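Search this site Search
Clear

Corrigan view-weighting data – README
2022-12-30 | by the Brulline manipulation group
4 min read

Status: usable, still messy. Read the known problems before training anything.

What this is

Data and labels behind our view-weighting runs. The idea in short: a policy gets several camera views per step, and a lot of the time one of them is close to useless for the next motion. Instead of averaging or concatenating everything, we learn a small weight per view per step and let the policy lean on whichever view is helping. Weights come from a prediction loss, no hand labels needed for training. Hand labels are for checking only.

1000 episodes total. 46 held out for test, never touched during tuning. Short episodes, mostly pick, move, place, plus a lot of idle approach motion that we kept on purpose. Approach is where the weights get interesting – wrist views are looking at the whole room, fixed views may be looking at nearly nothing of use.

Layout

episodes/ – one folder per episode, frames plus joint log
weights/ – learned per-view weights, one file per episode, same frame index
labels/ – hand check, test episodes only
splits/ – train and test lists, plain text
tools/ – loader, plotting, the resync script (run this first, see below)

Frames are plain JPEG. Joint log is CSV, one row per step, header on the first line. Gripper opening is in its own column, normalised 0 to 1, 1 is open.

Views

Wrist and fixed. Each one is stored seperately and weighted separately. Typical frames:

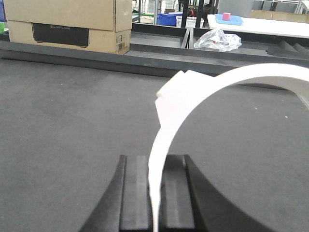
Wrist, white curved part at the fingers. 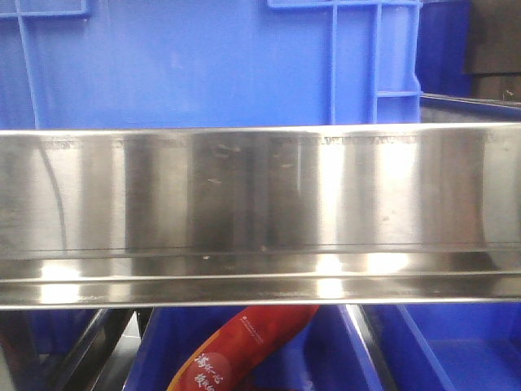
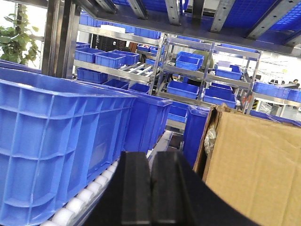
Wrist again, blue crates and a carton.

Can I train on the wrist views alone?

You can, and the loader has a flag for it (views=wrist). Expect worse placement on anything where the fingers or the held part hide the target. The weights files still load, they get renormalized over whatever views are left.

Results so far

Weighted views beat plain concatenation on the held-out set. Gain is mostly in the last steps before contact. Almost nothing during long travel moves, which we expected to be the other way round. Not sure why yet.

Dropping the entropy term makes the weights collapse onto one view early in training and they stay there. Keep the term. Default value in the config is fine, we swept 11 settings and the middle ones were all close.

Freezing the image encoder: faster, slightly worse. Most of the ablations were run frozen to save time, the main result was not. Don't compare across the two.

Known problems

- Clock drift between views in the early episodes. tools/resync fixes most of it. A few steps at the end of those episodes are still off.
- Exposure on bare metal. Bright reflections confuse the weights, they jump around from step to step. We smooth with a window of 2 steps, turn it off with smooth=0.
- Background clutter wasn't controlled. Boxes and crates differ between episodes. Good for robustness, bad if you want clean comparisions.
- Londau export (the older format) is missing the gripper column. Use the Trornex export. We'll drop Londau in February.

Not for

Grasp force work, there's no force signal. Counting or inventory tasks either – no object labels outside the test split.

Changes

Joint log header fixed. Duplicate episodes removed from the train list. Weights regenerated after the resync fix, so throw out any older copies.

TODO: plotting script still assumes all views are present, crashes on views=wrist. Pass the view list by hand for now.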